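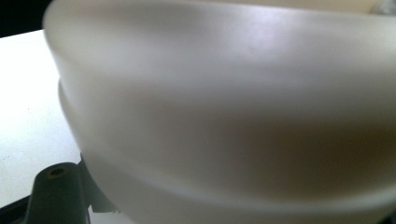

Vusik wrote back that the Mastatus pair is "fine for anything you can get two fingers against," and that big rounded plastic tubs and bowls shouldn't give me any trouble as long as I go slowly.

# Is the Mastatus hand-held gripper kit worth it for a beginner?

**porchlight_pat**

That was a friendly reply and I appreciated it, but they do sell the thing, so I'd love to hear from people who have used one! I'm looking at the two-handed version, the one where you hold a gripper in each hand and do the task yourself while it records, and then you train an arm on the recordings later. I have one small arm at home and hope to add a second by the end of the year (my garage is already complaining). The kit is $669 with both grippers, cables and the recording software. Ristić has a single gripper for $300, and I could start there, but nearly everything I want to teach needs two hands. Think of tubs, bowls, lids, the kind of kitchen things that slide away the moment you push on one side.

My worries are the cables, my wrists, and whether the close-up view is any use when the item is bigger than the view itself. Also, how many recordings does a person need before it starts to pay off? The product page says 200 and a forum post I read in March said 80, and that's a big difference in evenings. I don't mind putting in the time, I'd just like to know what I'm signing up for before the box arrives.
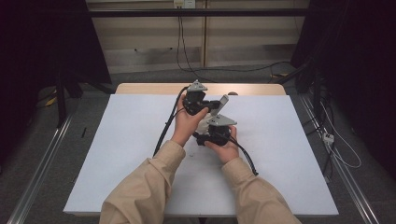

*Member Help Pages – kept by the Zimwood Home Robotics Club*

**fernhollow**

Hi Pat, and welcome! I've had the Mastatus pair on my own bench since last fall and on the whole I'm very fond of it, so take this as the view of somebody who would buy it again, with a few grumbles.

Cables first. They are thick, and they have opinions. Let each one run off to its own side of the table and leave a nice lazy curve so nothing tugs when you reach across. I spent my first evenings with both cables going the same way and every time I crossed my hands I had to stop and unwind myself. A plain, light-colored board on top of the table helps too. Things are easier to pick out against it, and you can wipe it down and get the same surface every time.

Wrists – yes, you'll notice them. The grippers aren't heavy in the store sense (pick one up and you'll say oh, that's nothing), but holding two of them out in front of you is a different story. I do short sessions and put them down between recordings. Long sleeves are fine, by the way. I was told to roll mine up and never saw any difference in the results.

On large items, the close-up view really does fill up with one smooth curve of plastic, and at first I threw those recordings out thinking I'd ruined them. Please don't do that! What matters is that you come in the same way each time.
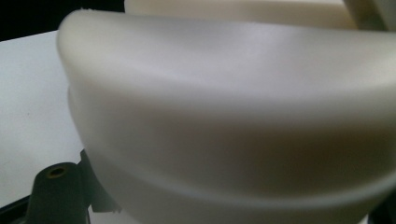 Pick a spot low on the side, bring the finger in gently until it touches, and wait a beat before you push or lift. If you rush that part, the arm will learn to rush it as well, and a light tub will skate right across the board. I also keep a couple of similar pieces nearby in some sessions and clear them away in others, so the arm doesn't come to depend on what's in the background.

As for numbers, 80 was enough for my arm to nudge a bowl toward me on a good day. For picking up a tub with both hands I went to 200, and I was still adding some with the lamp moved afterward. The software lets you stop and come back to a set later, so you don't have to do it all in one weekend.

**benchdog_lou**

get the ristić if money is tight. you can always buy another one. check the screws on the fingers every so often on any of them

**tidewater_mo**

I agree with most of what fernhollow says, though I'd be a little more careful about the price. The $669 doesn't include any kind of stand, and I found I wanted one so the grippers had a place to live between recordings. I ended up making mine from scrap wood – it's ugly and it works. Shipping was slow for me as well, but Vusik answered every email and swapped a bad cable without fuss.

One thing I'd ask them before ordering is whether your particular arm is on their supported list. Mine wasn't, and I had to make an adapter plate so the same fingers would fit on it. If the fingers on the arm don't match the fingers in your hand, those recordings won't carry over very well, and you'll want to sort that out before you start and not after your two hundredth tub. Post your arm's model here if you like and I'll dig out my drawing for the plate.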